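Trosthorpe Fruit and Water Tables: progress report to the Momis Fund, February

Dear Ettore Zuccaro,

We're really pleased with how this half of the grant has gone, and it's a pleasure to have so much to tell you. When we wrote in the autumn we had one table and a box of apples by the stairs. There are now 2 tables running every working day, and people have started planning their breaks by them (the third floor in particular!).

Fruit first. We have put out 1,552 pieces since the grant began, and 1,390 of those were eaten, which is far better than we dared put in the application. Red apples are the clear favourite. Pears go well for a day and then suddenly don't, so we order fewer of them and ask Dönmez, our greengrocer, to send them a bit harder. Bananas we have dropped for the time being. They bruised in the crates and made the whole delivery smell of banana, and several people told us so at some length.

The other big change is where the fruit goes. We used to pile it in a deep bowl, and the ones at the bottom were forgotten until somebody found them. Now we set single apples out on plain white plates on the round tables, with drinking water beside them, and they disappear much faster. It looks more like something meant for you, I think, and people who would never rummage in a bowl will happily take a plate. The round tables help too, as you can get at them from any side and pull up whatever chair is nearest.

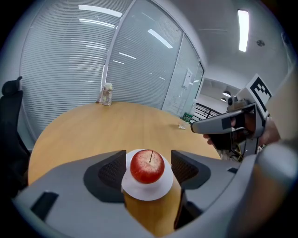
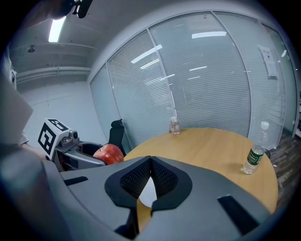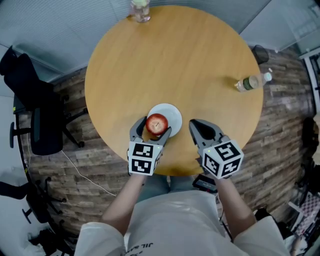 Red apple and drinking water at the round table, Trosthorpe.

Water has been a slower story. Bottles are handy and everybody likes them, but they make up more of our spending than we'd like and the recycling bin fills up quickly. We've begun putting out glasses and jars as well, and the Trivura building team has agreed in principle to a filling point near the kitchen. They still need to look at the pipework. If it goes ahead we would like to move what's left of the bottle money over to fruit, and would be glad of your view on that before we order again.

We also asked for comments, and 52 people wrote something on the cards. Most were kind. Quite a few wanted a small knife and a board so that an apple could be shared, and we're going to try that in the kitchen. Two asked for grapes. One asked for cake, and drew it very nicely.

Spending is within the budget you approved. Fruit came in a little under, plates a little over, and the one item we haven't touched is the printed signs. The full sheet is attached with the receipts from Dönmez.

Still to do before the next report: settle the filling point, try the chopping board, and find a better home for the spare plates, which are living on top of the fridge.

With warm thanks from all of us at Trosthorpe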